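Tamley Tenants Board > Renting > Deposits and Fees

August 2019, thread started by Wilma Kerr

Wilma Kerr
Viewed a two-bedroom on Pollock Street in July. The listing said "semi basement with character." The character is a pipe. They now want an $89 application fee before they'll tell me if the storage room is included. Normal?

zoltitz_upstairs
Normal, yes. Decent, no. I paid it twice in one building.

Shona MacAulay
I'd push back a bit. Jarus charged me the same and the credit check was real, they sent me a copy. A 12-month lease with no surprises is worth something.

Wilma Kerr
Did you get storage?

Shona MacAulay
I got a shelf.

Tâm Diệp
Ask for the floor plan in writing first - if the storage room isn't on it, it isn't yours. And don't pay anything until the pipe has been explained.

zoltitz_upstairs
Disagree, ask about the pipe and you drop to the bottom of the list. Mine knocks at night. We've come to an arrangement.

Rhona Innes
Terrible advice. Ask about the pipe, Wilma. Also whether the fee comes off the first month's rent, mine did.

Wilma Kerr
Emailed them both questions. They replied "great questions!" and nothing else.

Fiona Haldane
That's a no on the storage.
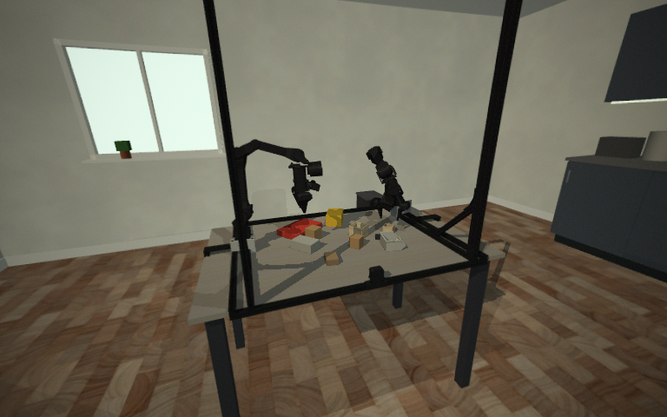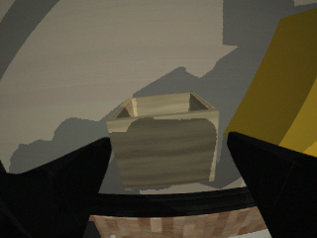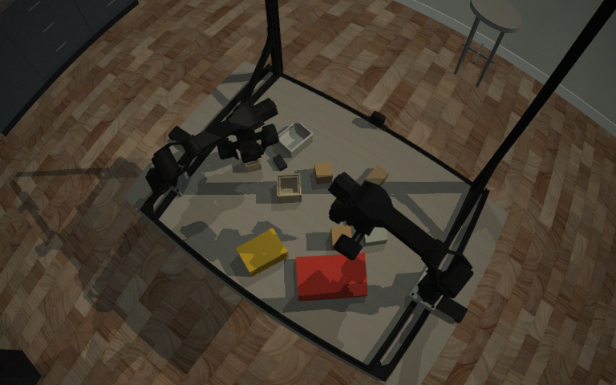
Renders: two views of the table, with the small wooden box in the middle one

Contact the board | © Tamley Tenants Board | Back to top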